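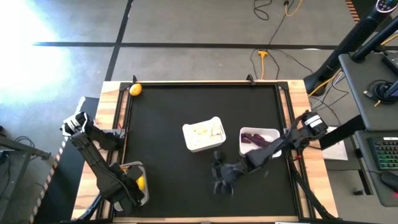
Table with black mat and light wooden border

The Jurndale Crew Registers: Facsimile and Transcript
Edited by Hanna Wróbel and Reda Lamrani
Published by Didora

Format: two volumes, sewn, cloth boards
Volume 1: facsimile of the registers
Volume 2: transcript, notes and indexes
Entries: 3674
Paper: Lutum uncoated, cream
Page information last revised: 10 April 2025

Contents

The registers record seamen who signed on at Jurndale for coasting and deep-water voyages. Each entry gives the man's name, his stated age, place of birth, previous ship, rating and date of engagement. Discharge details follow where the clerk filled them in. Desertions are marked with a cross in the margin, and deaths at sea with a short note, usually giving the cause and the position of the vessel.

All surviving leaves are reproduced at full size in the order of the original binding. One gathering was bound out of sequence when the registers were repaired. It has been left in that position in Volume 1, and Volume 2 gives a table of the correct order. Blank leaves are listed in the notes but have not been reproduced.

Entries are numbered continuously across both volumes. References in the indexes are to entry numbers, so the same reference serves for facsimile and transcript.
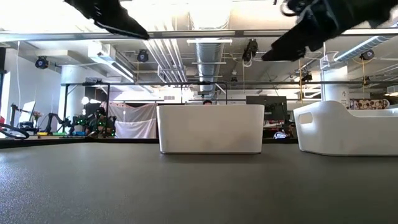

Transcription

Spelling, capitals and punctuation follow the manuscript. Common abbreviations (A.B., O.S., disch.) are kept and explained in a list at the front of Volume 2. Less common ones are expanded in italics. Readings that remain doubtful are enclosed in square brackets, and words lost through damage are shown by a row of points. Four clerks' hands have been identified, and changes of hand are noted at the entry where they occur.

Ages are printed as given. Many men signed more than once and gave ages that do not agree. No attempt has been made to correct them, but entries thought to concern the same man are cross-referenced. The grounds for each identification are stated in the notes.

Indexes

There are five: persons, ships, masters, places of birth, and ports of call. Foreign surnames were often written down by ear, and the persons index groups variants under the commonest form with references from the others. The barque Berrada, which accounts for more engagements than any other vessel in the registers, has its own heading in the ships index, subdivided by voyage.

Corrections

Buyers of the first printing should note the following. In Volume 2 the running heads of the masters index were transposed with those of the ships index. The page references are correct. The second printing, issued in January, has the proper heads and also supplies a discharge note omitted from the transcript. A correction slip is available on request and is included with all remaining first-printing copies.

Ordering

The volumes are sold as a set. Libraries may order Volume 2 separately to replace a lost or damaged copy. Unbound sheets are not supplied. Permission to reproduce pages from Volume 1 should be sought from Didora in writing, quoting the entry numbers required.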